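Wuvico opens its robot training room to trainees on Wednesday

The robotics firm Wuvico will begin next month a short course in which people without technical education learn to show tasks to a robot. The first group has 18 places, and the company says that all of them are already taken. Lessons start on Wednesday at 9 in the morning in the Istora building, on the same floor where the firm's own operators work.

The course lasts 40 hours. In the first part, the trainees move the robot's arm with their own hands and the machine records the path. In the second part they control it from a distance, with a pair of handles made by the supplier Distach, and see only what the cameras send to them. Each trainee must repeat a task until there are 15 clean recordings of it.

"People think that the difficult part is the robot, but the difficult part is to be patient and to do the movement in the same calm way every time," said Cempaka Chin, who leads the training. She added that former kitchen workers and tailors are often quick to learn, while those who play many video games tend to hurry.

The recordings will go into a collection named Ngui, which Wuvico started in February. It holds 3000 recordings at present, most of them of simple work such as folding, sorting and putting things into boxes. The company wants to add more tasks with thin and flat objects — these are still the weak point of many grippers.
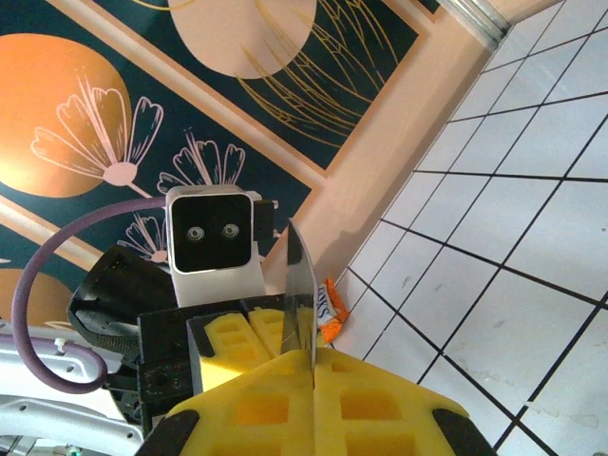 Thin metal is the subject of the second week, and Chin considers it the hardest one. A flat strip gives the fingers very little to hold, and a small turn of the operator's wrist changes its angle at once. Trainees practice first with a blade held upright between the yellow finger pads, the tip pointing up and leaning slightly to one side, and then must bring it to a marked place and lay it down. A second course is planned if the first one goes well, but the company did not give a date for it.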